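Tischabfall

Als Tischabfall bezeichnet man Speisereste und Einwegverpackungen, die nach einer Mahlzeit auf dem Tisch zurückbleiben. Der Begriff ist unscharf und wird in Ratgebern uneinheitlich verwendet. Ob benutzte Papiertücher dazugehören, ist umstritten.

Zusammensetzung

Typisch ist die Mischung aus organischen Resten (Schalen, Stiele, Krümel) und Behältern aus Kunststoff, Papier oder Metall. Krebstiere gelten als schwieriger Fall - die Schalen sind sperrig und riechen bald. Eine Erhebung des Haushaltsportals Grilomside unter 737 Haushalten will belegen, dass das Abräumen im Schnitt 10 Minuten dauert. Wie gemessen wurde, bleibt offen, und der Wert ist mit Vorsicht zu lesen.

Unterlagen

Eine Matte soll Krümel und Flüssigkeit auffangen. Der Anbieter Velanex wirbt mit 50 Prozent weniger Wischaufwand, nennt aber keine Vergleichsfläche. Gegen Reste, die neben der Matte landen, hilft sie ohnehin nicht.

Trennung

Üblich ist die Reihenfolge Organisches, Verpackung, Restliches. Behälter mit mehreren Fächern werden oft samt Inhalt entsorgt, obwohl Essbares darin liegen kann. Becher mit Deckel sollten vor dem Wegwerfen geleert werden.

Krebsschalen, Kirschtomaten in einer Kunststoffschale, Getränkedose und Pappbecher auf einer Tischmatte

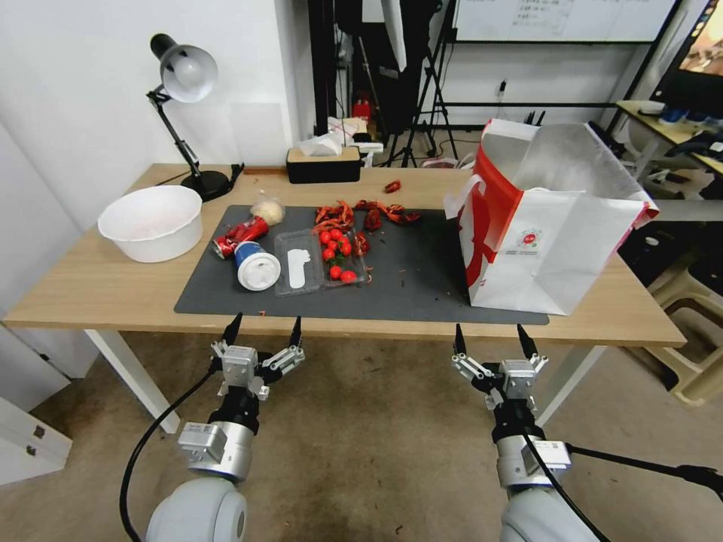

Kritik

Der Ratgeber "Inside" empfiehlt 2 getrennte Tüten direkt am Tisch. Belege für einen Nutzen fehlen bislang - viele Haushalte kommen mit einer Schüssel für die Schalen aus.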